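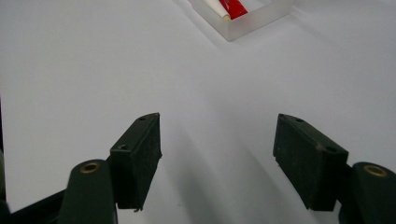 Does putting a tray on a table keep the table tidy?

The people who sell trays say it does, and we would like to find out whether they are right.

CALL FOR PARTICIPANTS: SMALL TRAYS ON TABLES AND DESKS

The Mostton Household Study wants people who live or work in Mostton to use a small see-through tray on their own table for seven weeks and tell us what becomes of it. You do not need to be tidy. You do not need to be untidy either, although the leaflets we have been sent by manufacturers assume that everybody is.

We should say where we stand. The Lamrani booklet on tidy working, which a lot of offices handed out in January, claims that a tray "gives every small thing a home". Nowhere does it say what happened in the homes where this was tried, or whether it was tried at all. The Stasov catalogue goes further and promises a calmer morning. We wrote to ask how calm had been measured and got another catalogue back.

Our own suspicion is that a tray gets filled up in the first fortnight and is then moved about whenever somebody wants to eat. We may be wrong. Several of us have trays at home and are fond of them, so please don't feel you have to agree with us in order to take part, or pretend to.

What you would do

You will be given a plain, clear tray with no lid and no dividers. Put it on whichever table you use most: kitchen, desk, hall, sewing table, it makes no odds. Carry on as usual. Once a week, write a few lines in the notebook supplied. We want to know what is in the tray, what is lying next to it that might have gone in, and whether anyone else in the house has had views.

Please don't tidy up before you write. In an earlier try-out nearly all the notebooks described a table on which keys, stamps and elastic bands were sitting exactly where they should, and we did not believe them.

There are three meetings at the Onasis Rooms, one to collect your tray and notebook, one halfway through and one at the end. The halfway meeting is the one people skip. If you already know you will skip it, tell us now and we will send you the sheet by post.

Who we are looking for

Adults of any age, including people who share a table with children, lodgers or a business. We are short of people who work at a table all day, such as those doing piecework, mending, model making or accounts. We have plenty of people who own a desk and never sit at it, though you can still apply.

You should be able to keep the same table for the whole period. If you are moving house, wait for the next round, if there is one.

We can't take anybody who sells storage, writes about storage or is married to somebody who does either. This was argued over and it stays.

What you get

You keep the tray, should you want it. Bus fares to the Onasis Rooms are paid on the day against a ticket. There is no fee. We looked at offering one and decided it would bring in people who would fill up a notebook in one evening with three different pens. There will be tea at the last meeting and a written report, which will be sent to you before it goes to anyone else.

The report will say what we found, including if that is very little. A clear tray is supposed to work better than a solid one on the grounds that you can see what is in it. It may also mean you can see the mess from more sides. We have left a page for this at the back of the notebook.

How to apply

Write us a letter of up to 1000 words. Tell us which table you would use, who else uses it and what is on it at present. A short letter is fine and will be read just as carefully. Please leave out photographs of the table on its best day, and there is no call to mention a system unless you have kept to it for longer than a month.

Letters must reach the study by 10/9/05. Late ones go in the pile for next time. We answer everybody, though slowly, and if we turn you down it will most likely be because we already have too many kitchens.

Contact: Mostton Household Study, c/o Onasis Rooms, Mostton | © Mostton Household Study | Back to top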